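Game Design Studio, Session 6: Turn Order, Clocks and Waiting
Notes by Eamon Scanlon
Updated 17 Mar 2023

Read these before you open the project template. I can tell when you haven't, and so can your monsters.

1. Who goes next

Last session ended with the player and a goblin standing next to each other and both of them believing it was their turn. Most of you fixed this with a boolean called playerTurn. That works fine until you add a second goblin, or a haste potion, or a door that takes a while to open, and then you have four booleans and a comment that says "don't touch."

A turn-based game needs one thing to decide who acts. Call it the scheduler. Nothing else in your code gets to have an opinion. The renderer doesn't, the input handler doesn't, and the goblin certainly doesn't.

The simplest scheduler is a list. Start at the top, let each actor act, go back to the top. Chess does very well with a list of length 2. If every creature in your game moves at the same speed, use the list, hand in your work and have a pleasant evening.

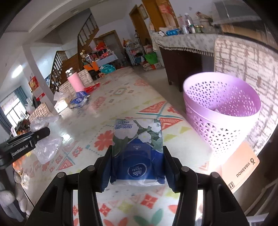
2. Energy

Suppose you want a fast bat and a slow ogre. The usual approach is to give every actor an energy counter and a speed. Each tick, the counter goes up by the speed. When it passes a threshold, the actor may act, and the action costs energy.

In the template the threshold is 2,000. There is no deep reason for this. I wanted a number big enough that we could have speeds like 431 without reaching for decimals, and I liked the look of it.

Pseudocode:

each tick:
 for each actor:
 actor.energy += actor.speed
 while actor.energy >= 2000:
 action = actor.chooseAction()
 action.perform()
 actor.energy -= action.cost

Two traps in there. The first is the while. Write an if in its place and very fast actors will quietly bank energy they never get to spend, and you'll spend November wondering why your bat is no faster than your other bat. The second is an action with a cost of zero. Someone in every group invents a free action, gives it to a monster, and the monster takes it forever. The game hasn't crashed. It's just Boris's turn.

(Boris is the test ogre in the template. Please leave his name alone, the unit tests look for it.)

3. Priority queues

Ticking every actor is wasteful if most of them are asleep. The other approach stores the time at which each actor will next act, and keeps the actors sorted by it. Pull out the earliest, move the clock to that time, let it act, put it back in with a new time.

This is the version used in Mastville, the town sample in your course folder. The shopkeepers, the weather and the slow rot of the fruit in the market are all entries in the same queue. Weather is an actor. So is poison. Once you accept that, a lot of special cases go away and are replaced by different special cases, which you'll like better because you wrote them.

Ties need a rule. If the player and the ogre are both due at time 18, who goes first? Pick something (I use the order in which they were added) and stick to it. If you leave it up to whatever your language's sort does, your replays will drift and you will blame the random number generator, who has suffered enough.

Removing the dead also needs a rule. Don't pull a corpse out of the queue in the middle of someone else's action. Flag it, and skip it when its turn comes up. 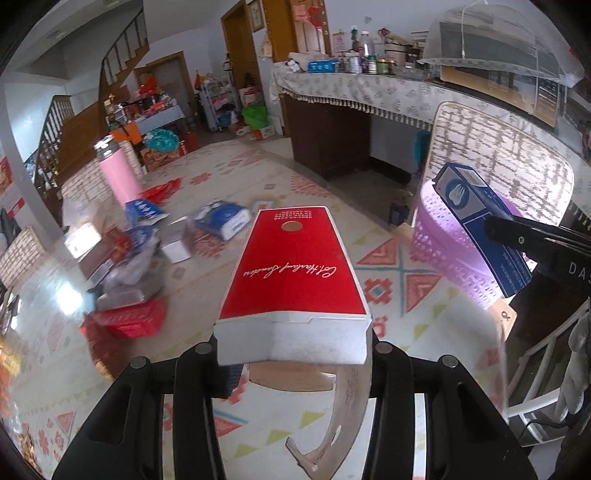 4. Waiting for a human

The computer decides in no time at all. The player goes to make a sandwich. Your scheduler has to stop when it reaches the player and no input is there, and it has to stop without freezing the window.

Have chooseAction return nothing when there's no key waiting. The scheduler sees nothing, returns early, and tries again next frame with the same actor. Don't advance the clock. Irnis, the dungeon sample, gets this wrong on purpose in branch b, so go and play it for a minute and see how quickly you starve to death while reading the help screen.

Animation is the same problem wearing a hat. Let the action finish its logic at once, and push the sliding and flashing into a separate list for the renderer to play back. The rules shouldn't care how long an arrow takes to cross the screen.

5. For next session

Convert your project from the list to either energy or a queue. Add one actor that isn't a creature. Write down your tie rule in a comment where I can find it.

Optional: the Liyanage exercise at the back of the packet, where actions can be interrupted halfway through. It's harder than it looks, and it looks pretty hard. Bring whatever you have, including the version that doesn't compile.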